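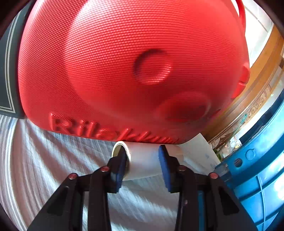

Eugeniusz Michalski wrote after the March page that filtering demonstrations by episode length throws away the slow grasps, and that the slow grasps are the ones a policy learns the most from.

Home | Guides | Data | Training | Contact

Trimming and filtering hand-held gripper demonstrations
13/05/2025 – Mellden guides

The objection holds for raw episode length. The procedure below uses length only after idle time has been removed, and it keeps slow contact phases intact.

You need a folder of synchronized video and finger-width logs. We use the Zarton log format, but any log with a timestamp and a width in millimeters will work.

1. Resample the width signal to the video rate. Use linear interpolation. Do not smooth yet.

2. Mark contact. Contact starts when the width stops decreasing while the closing command or trigger is still held. With round objects held across their body, such as a short tube or a roll, soft pads keep compressing after first touch, so allow a drift of 2 mm before rejecting the mark.

3. Cut idle time. Remove any stretch before contact in which both the camera pose and the width are constant for 15 frames or more. Leave everything from contact to release untouched, whatever its duration.

4. Compute the trimmed length and compare it with the median for the same task. Drop episodes longer than four times the median. Check each dropped episode by eye before deleting it – tracking loss often looks like a long pause.

5. Split by room, never by episode. Background clutter repeats within a room, and a random split leaks it into validation.

For our test we took 1000 episodes and trained the same policy twice, once on the raw set and once on the trimmed set. The trimmed set gave fewer stalls on approach. Grasp success after contact did not change, as expected, given that step 3 leaves that phase alone.

Known problem: regrasps. If the fingers open and close again on the same object, the Brokov script reports only the first contact. Set the multi-contact flag and rerun step 2 before cutting.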